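Fokerden Cast Plaster Disc, Plain Face

Product code FK-1646-P
Stocked at Prustham and Benddale

Overview

The Fokerden plain disc is a round blank cast in fine white plaster. It is sold to potters, tile makers and model makers as a drying bat, a pressing base or a carving blank. Both faces are flat and neither is sealed. The edge is square with a very slight break to reduce chipping.

Discs are cast singly in rigid moulds and left on open racks until their weight stops falling. They are not oven dried. Each batch is marked on the delivery note, not on the disc itself, so please keep the note if you expect to reorder for a matching set.

Specification

Shape: round, flat both sides
Diameter: 300 mm
Thickness: 35 mm
Colour: white
Finish: matte, unsealed
Edge: square, lightly broken
Pack quantity: single, or trade crate
Storage: dry, flat, off the floor

Diameter is measured across the face after drying. Small pinholes on the back are normal and do not affect use. A disc with a pinhole on the working face wider than a matchstick head is treated as a second and sold under code FK-1646-S.

Surface and colour

The face is left as it comes out of the mould. It is smooth to the touch but has no shine, and slight grey clouding can occur on any disc. The clouding comes from uneven drying and usually fades in the first weeks of use. Sanding will not remove it and will open the surface, which shortens the working life of the disc.

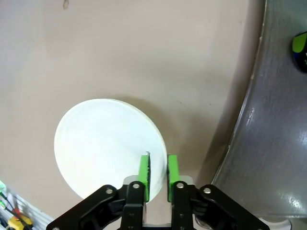

White disc with a matte face and faint grey mottling.

Use as a drying bat

Place the disc on a level bench with a gap beneath it. Two battens are enough. Spread clay or slip no thicker than the disc itself and turn it once the underside releases cleanly. When the plaster feels cold and heavy, stop and let it dry out fully before the next load. Two discs used in turn will give better results than one used without a break.

Do not use metal scrapers. Plaster chips in clay will cause pitting after firing, and the clay cannot be recovered. A rubber kidney or a plastic card is suitable.

Use as a carving blank

The plaster cuts most cleanly when slightly damp. Wipe the face with a wet sponge, wait ten minutes and test a line near the edge. Anežka Hrubý, who tests our blanks at Prustham, cuts relief patterns to a depth of 6 mm and advises against going past half the thickness at any point. Fine lettering holds best when the cut has sloping sides.

Carved discs may be sealed with soft soap if they are to be used as moulds for further plaster. Do not seal a disc intended for pressing clay.

Care

Brush off dry clay with a soft brush. Rinse only if needed and never soak. Dry on edge in moving air, away from radiators. Heat above 45 °C will weaken the plaster, and the damage is not always visible.

Related items

Štěpánek batten set, beech, pair
Fokerden plain disc, seconds, FK-1646-S
Rubber kidney, soft
Soft soap, 1,000 ml

Delivery

Single discs are sent flat between two foam sheets. Crates go by pallet and need a ground-floor address. Report breakages within three working days and keep all packing until we reply. Questions about trade crates should be sent to Emil Hauser at the Benddale counter.

Page last revised October 25, 2026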